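Kitting out the second arm cell at Plullano: a thread on what we're buying and what we're leaving for later.

1/ Where we are. One arm running, two black fingers on the gripper, green marble-pattern top. The budget for the second cell has to be in by 2nd September.
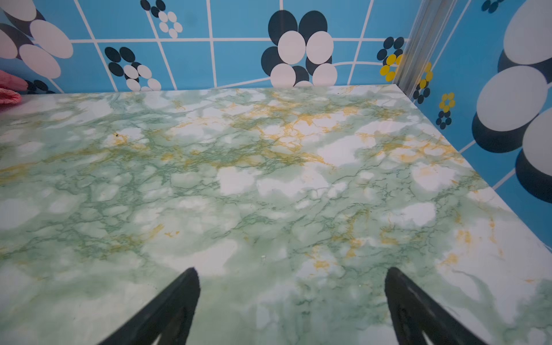 2/ Fingers. We get through them faster than the arm makers suggest. I've put in for 3 spare pairs from Arkari. They were slower to quote than Daneshvar but the fit is better on our mount.

3/ Wrist camera. Same model as the first cell. A newer one exists, but then we'd be keeping two sets of settings, and I don't want that job.

4/ Table tops. A glossy top shows up reflections in the wrist view. I'd like one matt top and one glossy so we can swap them. Vastura will cut both to size – 27 days from order.

5/ Walls. Patterned backing is cheap and we change it often. It comes out of consumables, so it doesn't need its own line.

6/ Service contract. Left out for now. The price went up in June and we called them twice all last year. I'll ask again once the second arm is in.

7/ Cables, clamps, fixings: £107. Last time I forgot this line completely and paid for it out of the travel money.

8/ Still waiting on Daneshvar for delivery costs. If anyone has bought a bench frame from them lately, let me know what you paid for carriage.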